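16 October 2026

# Walk-through checklist, Tiststead bat and owl hides

I did the whole loop this time, from the lower gate to the far owl box, and I've left my comments in with the ticks so whoever goes next knows what I was grumbling about. The reserve closes to visitors once the bats go into hibernation, so anything marked "fix" wants doing before then.

## 1. Entry hut

- [x] Door closes and latches
- [x] Sign-in book dry, pencil attached
- [ ] Boot brush station - **fix**

The brush is down to stubble again. I scrubbed mine for ages and still carried half the lower meadow in on the treads, and we really can't have that with the fungus spores people can track from one cave to another.
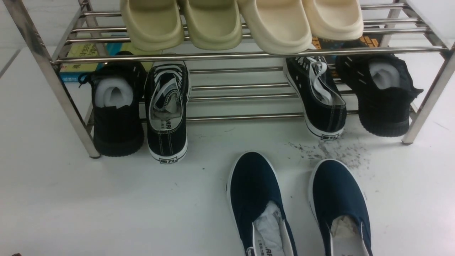 Clean footwear is the one rule I'd be strict about if I could only keep one. Bring a pair you haven't worn underground anywhere else, and leave the others at home on the rack. Chunky slides like the sage ones are fine for the drive over (I do it all summer!) but please don't walk the boardwalk in them. I've watched an open toe meet a loose plank in August and it wasn't pretty.

## 2. Boardwalk and handrails

- [x] Handrail firm on the marsh side
- [x] Wire mesh flat, no curled edges
- [ ] Planks near the alder bend - **fix**
- [x] Edge markers visible by flashlight

Two planks rock when you step on the left side. They held my weight, but I wouldn't want a school group bouncing on them. Screws are the same size as last time, and there's a jar of them in the hut behind the Akix lamp.

Canvas shoes soak through here in the time it takes to say so, even on a dry-looking day. Rubber boots, please, and yes, even if you're only popping out to check one box.
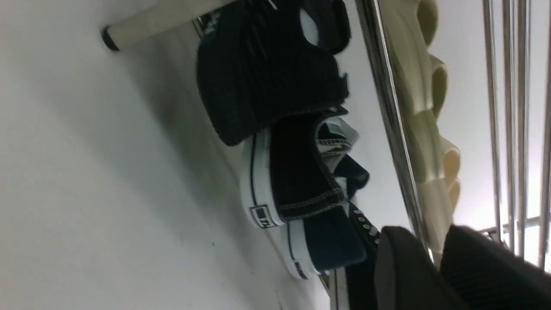
## 3. Bat grille at the old mine mouth

- [x] Bars sound, no cuts or bends
- [x] Padlock turns freely
- [x] Gap between bars clear of ivy
- [ ] Warning sign readable from the path - **fix**

Stay at least 5 yards back once it starts getting dark. I stood farther off than that and still had them whipping past my hat, which is my favorite part of the whole job. Our summer count at this entrance was 683, and the log sheet is in the hut if you want to see how it compares with other years.

The sign has gone green and you can't make out the bit about dogs. I gave it a rub with my sleeve. Didn't help much.

## 4. Owl hide

- [x] Roof felt intact
- [x] Bench solid, no splinters
- [ ] Viewing slot hinge - **fix**
- [x] Ladder stored flat and chained

The hinge squeals. It's a tiny thing, but the barn owls are roosting in the box closest to the slot and I'd hate to be the one who moved them on. A drop of oil would sort it out. I left the ladder alone, as I was by myself and we don't climb alone.

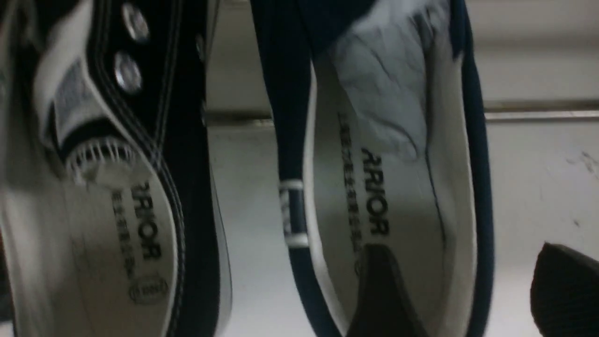 Au wrote under last month's sheet that the ladder should be checked rung by rung, even when it stays on the ground, and that a look from the doorway doesn't count. Fair enough! I went back and did it properly. All the rungs are tight, though the third from the bottom has a bit of surface rust that I'd keep an eye on.

## 5. Kit to carry

- [x] Red-filter flashlight and spare batteries
- [x] First aid pouch, in date
- [x] Whistle
- [x] Gloves, for any grounded bat
- [ ] Second radio - **fix**

The radio won't hold a charge. Allow 90 minutes for the full loop and tell someone when you're due back, particularly while we're down to one set. Shoes you've brushed off go on the rack to dry, well away from anything you plan to wear at the mine.
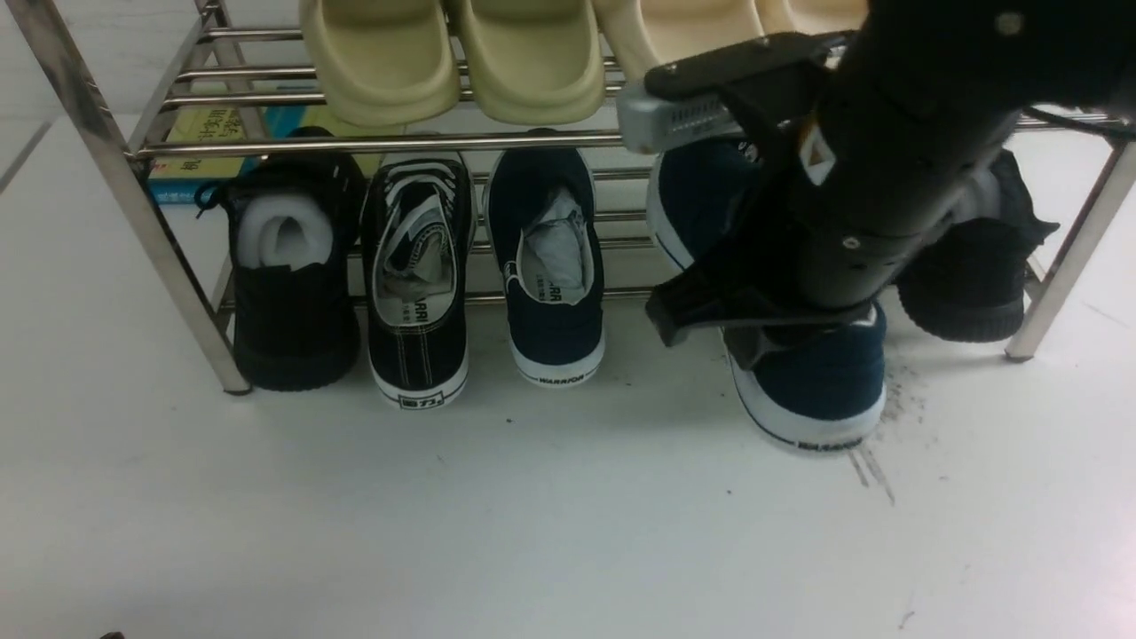
*Slides on the upper level, canvas shoes below.*

## Still open

- Boot brush: new head needed
- Alder bend planks: two, left side
- Mine sign: clean or replace
- Viewing slot hinge: oil
- Radio: battery, or a new one from Drostard if the battery doesn't do it

I can bring the oil on my next visit. The planks need two people and a bit of daylight, so shout if you're free - I'll bring the drill.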